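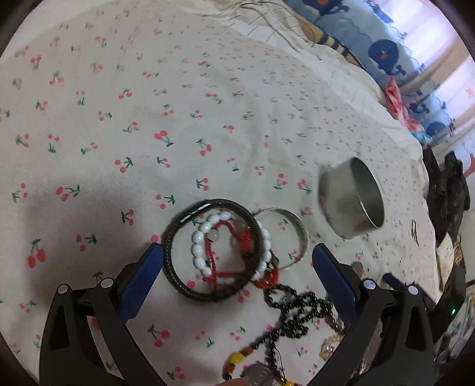 읽는 시간 2분

4.3 얽힘으로 인한 파지 실패

그림 4. 체리 무늬 침대 시트 위의 장신구 정리 과제. 두 손가락 패드 사이에 갈색 땋은 팔찌와 흰 구슬 팔찌, 붉은 끈 팔찌가 겹쳐 있다.

손에 쥐는 그리퍼로 수집한 시연 3696건으로 학습한 정책은 Prisatov 평가 절차에서 단일 물체에 대해 높은 성공률을 보였다. 그러나 이 수치를 그대로 받아들이기는 어렵다. 해당 절차는 물체가 시트에서 떨어지는 순간을 성공으로 판정하며, 무엇이 함께 딸려 올라왔는지는 묻지 않는다. 그림 4와 같은 배치에서는 이 판정 기준이 곧바로 문제가 된다. 붉은 끈이 흰 구슬 사이로 엉켜 있고, 얇은 은색 팔찌의 일부는 구슬 아래에 깔려 있다. 어느 하나를 집는다는 말의 뜻부터가 불분명하다.

우리는 얽힘이 있는 배치만 골라 70회를 다시 시행하였다. 성공으로 기록된 시행 가운데 상당수에서 목표가 아닌 장신구가 함께 들렸고, 7회는 줄이 손가락 패드에 걸린 채 팔이 계속 상승하여 비상 정지로 끝났다. 원래의 기록에는 이 가운데 어느 것도 실패로 남지 않았다. 힘 임계값이 강체 물체를 기준으로 정해져 있어, 줄이 팽팽해지는 동안의 완만한 하중 증가가 걸러지지 않은 것으로 보인다. 다만 손목 센서의 표본화 주기가 낮아 이 해석을 확정할 수는 없다.

Ibarra 제어기는 하중 변화율을 감시하므로 이러한 고장을 막는다고 주장되어 왔다. 우리 실험에서 비상 정지는 줄었지만, 들었다가 도로 내려놓는 동작이 늘었고 과제 완료 여부는 거의 달라지지 않았다. 실패의 이름이 바뀌었을 뿐이라는 의심을 지우기 어렵다. 시연을 1909건으로 줄여 학습한 정책에서도 같은 경향이 나타났으므로, 데이터를 더 모으면 해결된다는 통상의 권고 역시 근거가 약하다. Tildale 환경에서의 재현은 5절에서 다룬다.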